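Foro Casa y Taller > Muebles y madera

Tema: ¿Aceite o barniz para una mesa de madera clara?

pinar_seco
Hola. He lijado una mesa de comedor clara y dudo con el acabado. En la tienda me ofrecen el aceite Vastoren o el barniz al agua Elico. Somos 5 en casa y se come en ella a diario. No quiero que amarillee.

tresgubias
Barniz al agua, tres manos, lijando entre una y otra con grano fino. El aceite en madera clara siempre tira a miel.

marga_lija
No estoy de acuerdo. Tengo aceite con algo de pigmento blanco desde hace años y el tono sigue igual. Además, si se marca un vaso lijas esa zona y repones. Con barniz toca lijar la tablero entera.

tresgubias
Con barniz el vaso no se marca. Yo he puesto Elico en dos mesas y sin problema.

marga_lija
A mí se me levantó en el canto al segundo invierno. Lo mismo fue cosa mía por no desengrasar bien, pero no repito.

robledal616
¿Hasta qué grano has lijado? Para aceite no pasaría de 200, si cierras mucho el poro no entra.

pinar_seco
He llegado a 180. Debajo no hay nada viejo, quité todo el barniz en octubre.

robledal616
Entonces lo tienes bien para cualquiera de los dos. Prueba antes por debajo del tablero.

marga_lija

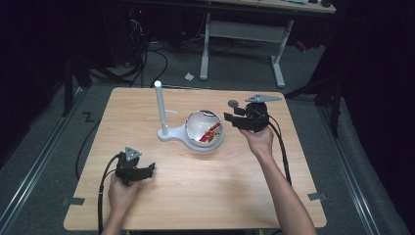

pinar_seco
¿Cuánto hay que esperar entre mano y mano de aceite?

marga_lija
Un día entero, y retirando el sobrante con un trapo a los veinte minutos. Los trapos, extendidos fuera hasta que sequen, que hechos una bola pueden arder.

tresgubias
Sigo pensando que con niños es mejor barniz. El aceite tarda semanas en endurecer del todo y mientras tanto a ver quién no apoya nada.

pinar_seco
Voy a hacer dos muestras por debajo, una de cada, y las dejo una semana con un vaso encima de un recorte igual. Ya contaré.

robledal616
Apunta las manos que das en cada una, luego se olvida.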